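5. Setting the Wrist Camera and Closed Position

Do this after every finger change and after every 4,000 cycles. The arm must be in Teach mode with speed limited to 30 mm/s. Keep your hands outside the Kirnar cell while the arm is enabled.

5.1 Closing the fingers

1. Lay the task board flat on the table and press down on it to check that it does not rock.
2. From the Jatbridge menu, select Gripper, then Close (no load).
3. Check that the fingertips meet along their full length. A thin gap near the tips is acceptable. If one finger sits higher than the other, loosen both finger screws, reseat the fingers and repeat step 2.

5.2 Lining up with the button

4. Jog the arm until the closed tips are just below the white button with the blue triangle. The whole button should stay in view on the wrist camera.

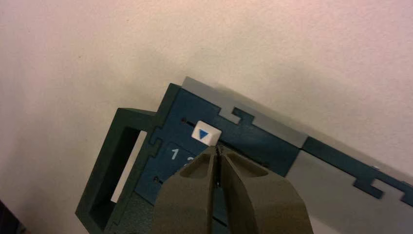 5. Save the pose as point 684.
6. Jog forward in single steps until the tips are over the triangle, then lower them slowly until the button moves.

CAUTION: Do not press on the joints between panels. The teeth can chip, and the board will need to be replaced.

7. Raise the arm and save the press height as offset 2.

NOTE: If the fingers hide the button in the camera view, go back to step 3. Do not tilt the camera to make up for badly seated fingers.

Revised Aug 4, 2023, R. Lambrakis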